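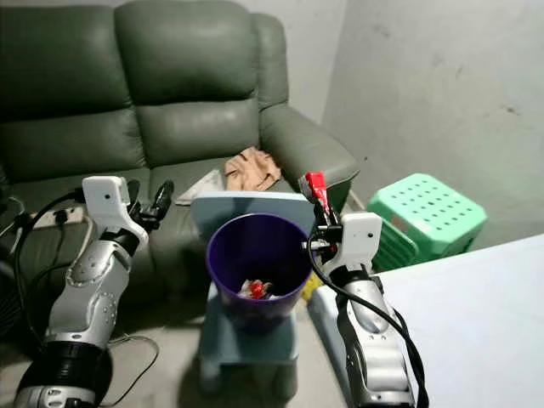

The green sofa, crumpled cloth included.

February 18, 2018

Right. Quick one because I've got to be out the door by four and I still haven't found my other shoe.

People keep asking how the no-car thing is going. So. Seven weeks in. We sold the Metard at the end of December, got 1,040 for it, which was more than I expected given the noise it made going round left-hand bends. Felt sick watching it leave. Then felt fine by teatime.

The good bits first. Walking to work takes me 35 minutes if I go along the canal and a bit less by the main road, but the main road is horrible so canal it is. I've seen a heron more mornings than not. Same heron I think, or they all look cross in the same way. I sleep better. Jeans fit differently. Not going to pretend I've turned into an athlete, I still puff up Caron Hill like an old kettle, but I don't stop at the bench halfway any more.

Money. Haven't done the sums properly. Insurance was the big one, then fuel, then the garage, who I swear charged me for breathing. All that's gone. Some of it has gone straight back out on bus fares and a decent waterproof, but there's stuff left in the account on the 15th of the month and that did not used to happen.

Now the bad bits.

The 4 bus. I could write a whole blog about the 4 bus. It is meant to come every 15 minutes. It comes in pairs, or it doesn't come, or it comes with "Sorry Not In Service" on the front and a driver who looks thrilled about it. Last week I stood at the stop by the chemist in sleet for so long that I started reading the terms and conditions on the timetable. Did you know they're not liable for missed conections? I do now.

Big shop. This is where it falls apart a bit. You don't notice how heavy everything is until you carry it. Tins! Cat litter! Who decided potatoes should come in sacks? I tried doing one huge trip with a rucksack and two bags for life and my fingers were purple when I got in. So now it's little and often, most days on the way home, and I've gone back to using the Tsoukalas place on the corner for veg. Bit dearer than the supermarket for some things, cheaper for herbs, and the tomatoes taste of something even in February. They also sell those sesame biscuits and I have a problem with those sesame biscuits.

Heavy stuff we get delivered once a month. Yes I know a van is still a vehicle. Somebody already emailed me about that. Thank you.

Seeing family. Hard. No way round it. Used to be fifty minutes door to door, now it's bus, train, another bus, and on Sundays the second bus just isn't. So we go less and stay longer, a whole weekend with a bag packed, and I think everyone likes that better apart from whoever has the camp bed (me).

The bike question. Lots of you told me to get a bike. I have now got a bike. It's a secondhand Ikeo, blue, heavy as a wardrobe, two gears that work. Rode it to the library and back and was overtaken by a man eating a sandwich. I'm scared of the roundabout by the retail park so I get off and push it across like a pram. If anyone has tips for roundabouts that aren't "just be confident" please leave them below. Wobbly is as confident as I get.

Do need lights though. And a lock. The lock costs nearly as much as the bike did, seems daft, but the man in the shop made a face when I picked up the cheap one so I put it back.

Things I miss: singing. Properly loudly, with the windows up. You can't do that on a bus. Well you can, there's a chap on the 4 who does, but he's got a better voice than me. Also miss having somewhere to keep an umbrella. I've lost 2 since new year.

Things I don't miss: parking. De-icing. That orange light on the dashboard that nobody could ever explain. Circling our street at night looking for a space and ending up so far off that I may as well have walked in the first place.

Would I go back? Ask me in April when it's lighter. The plan was always to give it until then and see, and if we're both miserable we'll look at joining a car club or something, theres one starting up near the station with a couple of little hatchbacks you book by the hour. No shame in it. But right now I'd say we're sticking.

Ok shoe found, it was under the coats. Comments are open, be nice, and somebody please tell me how long a bus driver is allowed to sit at a stop with the doors shut looking straight at you.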